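Subject: Re: [olleo-users] left finger pad stops closing, no error shown

Hello all,

thank you for the answers to my question. I add a picture from the folding work so we speak of the same parts.

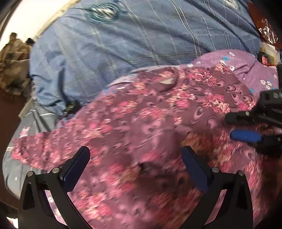
Both finger pads over the floral garment, second gripper at right.

On 5 September evening, a member from the Vorneo list wrote:
> Did you check the screws of the finger frame first? With us
> the left side became loose after 300 cycles and the width
> reading was wrong from then. The software gave no warning.

Yes, I checked them. One screw on our left side could be turned by hand. I tightened it and repeated the test with 20 grasps on a thin sleeve. The fault came back at grasp 5. The pads stop before they meet, but the log says "closed", so the cloth falls and the episode is still saved as good.

I then changed the cable of the width sensor with the one from our other Olleo unit. After this I made 100 grasps without the fault. I believe the cable is the cause, but I did not open the connector yet.

Two questions remain:

1. Does the Athumani logger keep the raw sensor value, or only the state? I would like to find the bad episodes from before.

2. Is it safe to run the Harnulach calibration with the old cable? In my case the trigger stayed hard to pull afterwards, and I had to switch off the unit.

Until I have an answer I keep the old cable out of use, with a label on it.

Best regards from the folding team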